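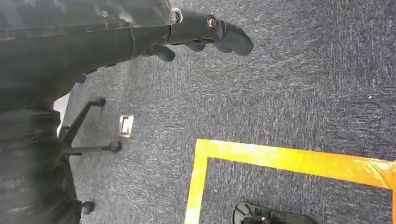

Re: [cell-practice] Draft 2 of the shared-room rules, floor marking and handovers

From: Hạnh Bạch
To: cell-practice list
Date: Nov 27, 2020

Dear Tuấn, dear all,

Thank you for the draft, and for the patience you have shown with my slow replies. I read it twice with a pot of tea, once as the person who has to sign it and once as the person who has to work under it, and I think the second reading was the more useful. My answers are under your paragraphs.

Tuấn Diệp wrote:

> Section 3, floor marking. I have kept it short. Yellow tape on the
> floor shows the limit of a marked area. Chairs, bags and loose
> items stay outside the tape whenever an arm is powered. I would
> like to know if people want a distance written in as well. The
> Ekevitz site uses 1000 mm from the furthest point of reach, and
> Narner uses nothing at all and relies on people being sensible.

I am with Ekevitz on this one, though I'd put it a bit differently. A distance from the arm is hard to judge when you are sitting at a desk with your mind on a laptop, and a line on the carpet is easy to judge. So I'd say the distance is for whoever lays the tape, and the tape is for everyone else. Please could we write it that way round?

Two small things while we are on floors. Office chairs roll, and our rules talk about "furniture" as though it all stayed put, so could chairs with castors get a line of their own? I would happily see it say that a chair is either in use or pushed right away. And tape on carpet wrinkles and lifts at the ends, so somebody should look at it at the start of each session and press it down or replace it. At Mạch they do this at the same time as the stop-button check and it takes no time at all.

I'd also like floor plates mentioned. Where the sockets are set into the carpet, the tape should go round them and never over the lid. I know that sounds fussy, but I have spent a whole afternoon peeling the stuff off and would rather not do it again!

> Section 4, handovers. Where a person and a robotic hand pass
> small items between them, (a) one person holds the controls and
> does nothing else, (b) the person at the hand speaks before
> reaching, (c) speed is limited for the whole session. I had
> 2000 mm/s in the first draft, which was a typing mistake, and
> several of you were kind enough to shout. It now says 197 mm/s.

Bless you, and I was one of those who shouted, so I am sorry if it came across as cross. The new figure is fine by me. It is an odd number, and I gather it comes from the Sademport trial sheets, so perhaps a footnote would save the next reader from wondering.

On (a), I agree completely, and would only ask that we say where the controller lives when it isn't in someone's hands. My own preference is that it goes on the desk in plain view, with nothing on top of it, and that whoever puts it down says so aloud. On (b), yes please, and let us agree on the words. We say "reaching" and "clear" and have done since February, and new people pick it up within the hour.

The desk itself hardly gets a mention in your draft, and I think it deserves a little more. People set their laptops down in front of them, cables loop across to whatever else is plugged in, the parts box gets opened next to it all, and before long the arm is working over a very full table. I'm not asking for bare desks -- we would never get anything done -- but I'd like a rule that cables are led away from the side the arm comes in from, and that anything small enough to be nudged goes back in its compartment between goes.

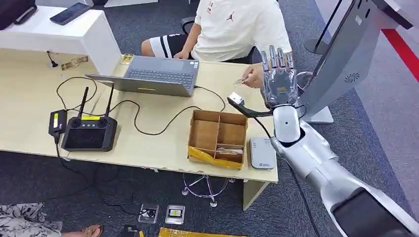
Section 5, clothing and shoes

You left this one blank and asked for suggestions, so I'll make a start and others can pull it about. Short sleeves or close-fitting cuffs for the person at the hand, no lanyards, long hair tied back. For shoes I would ask for closed toes for everyone in the room while an arm is powered, watchers included. I expect grumbling about this in the summer and am quite prepared to be the one who gets grumbled at.

I have nothing to add on section 6, and section 7 can wait until the Narner people have had their say. If you would like me to type up the chair and tape wording properly, just tell me and I'll send it to the list as plain text so that it can be pasted straight in.

With warm wishes to everybody, and thanks again for taking this on,

Hạnh

Recent in this list
Stop-button checks: who signs the sheet?
Draft 1 comments, collected
Sademport trial sheets, corrected copy
Floor sockets and trailing leads
Wording for visitors' notices

This archive uses cookies to remember your reading settings. By continuing to browse you agree to their use. Accept | Manage settings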